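Skuner review: a robot arm simulator for people with no room for a robot arm

I've wanted a robot arm for years and I've got nowhere to put one, so when Skuner came out of testing in July I bought the home licence more or less on the spot. It's a simulator. You get a virtual arm with a two-fingered gripper, a handful of rooms to use it in, and a view from just behind the fingers so you can steer by eye (I use an old gamepad, which it picked up straight away).

Getting it going took me 16 minutes, most of that the download. My laptop is nothing special and it coped fine, though the fan had plenty to say about it. The plain rooms are very plain, mind you. Flat greys and blues, hard edges, not a scrap of texture. 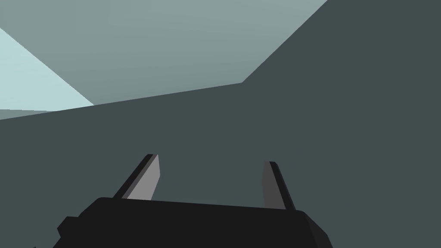 Bitar reckons the plain rooms are the best bit and wishes there were more of them, as the detailed ones drop to a crawl on an older machine. Fair enough, and if your computer is getting on a bit I'd try the demo first!

What I really like is how the controls feel. Small nudges on the stick give you small nudges of the hand, and you can set the speed for turning separately from the speed for moving, which the Randero package I had before never let me do. Opening and closing is on the triggers. I did spend my first evening going the wrong way every time I tilted, until I found the invert setting hiding on page 3 of the options. It wants to be on page one, please.
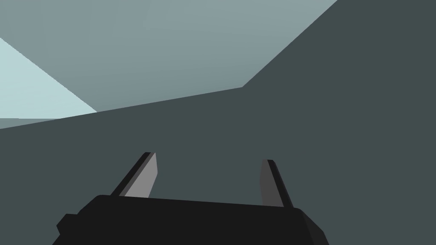 Fingers open, nothing in them, in one of the plain views.

Then there are the detailed objects, and oh, they're fun. Somebody at Skuner has a sense of humour: there's a blue bank card for something called Bankruptcy Rewards, and a copy of Human Error, which felt a bit pointed after my tilting troubles. Small things packed close together are properly fiddly to get at, and I've lost whole evenings to it.

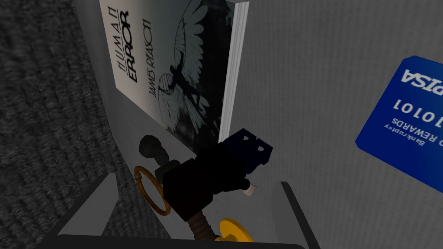 Gripper round the cord-like brown handle, with the gold ring just beside it.

Grumbles? The manual is 97 pages and has no index. Saving your place takes 2 menus when a single button would do. And the sound is one tinny whirr that I switched off within the hour.

I'd still buy it again. The Plander add-on with the extra grippers is next on my list, once I've worked out whether it runs with the home licence.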